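I finally cleaned out my makeup drawer, you guys. It only took me until May! I had been putting it off all winter because every time I opened that thing, a lip liner would roll to the back and I'd just shut it again and pretend I hadn't seen it.

So I dumped the whole mess out on a towel and started sorting, and wow. I found 20 lipsticks. Twenty! I wear maybe two of them, and those two are practically the same shade of dusty pink (one is a tiny bit browner, and I will defend owning both). There was also a Zorkon mascara in there so old that the lettering had rubbed off the tube. Straight in the trash. If you can't remember buying a mascara, please don't put it near your eyes.

The powders were harder to let go of. I have a Rees blush that I bought on a trip to Ukville years ago, and I've hit pan on it in a big way, but the color is so good that I keep scraping around the edges with a little brush. They stopped making it, of course. I tried the new version and it's way too orange on me, so if anybody knows of a cool-toned rosy blush that doesn't have glitter in it, leave me a comment, I'm begging.

Brushes got a bath too. I use plain baby shampoo and lukewarm water, swirl them in my palm, rinse until the water runs clear and then lay them flat overnight with the bristles hanging off the edge of the counter. Don't stand them up wet! I ruined a really nice foundation brush that way, the glue went soft and the whole head came off in my hand while I was getting ready for a wedding.

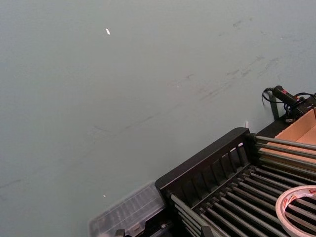 Pale gray-green paint, scuffs and all.

Okay, so what stayed. I got my everyday stuff down to 8 things, and they all fit in a zip pouch from Tirkum that I'd been using for phone chargers. Tinted moisturizer, concealer, the blush (obviously), brow gel, a brown pencil, mascara, one of the dusty pinks and a lip balm. I can do my whole face in five minutes with that, and I did it this morning at 6:30 with my eyes half closed.

The fancier things went into a shoebox on the closet shelf. I'm giving myself the summer, and whatever I haven't reached for by then is going. My sister has already called dibs on the green eyeshadow palette, which I think I've opened once.

I still haven't touched the nail polish. It lives in a separate basket under the sink and some of it has separated into layers like salad dressing, so that's going to be its own post. Has anyone tried polish thinner on the really old ones, or should I just let them go?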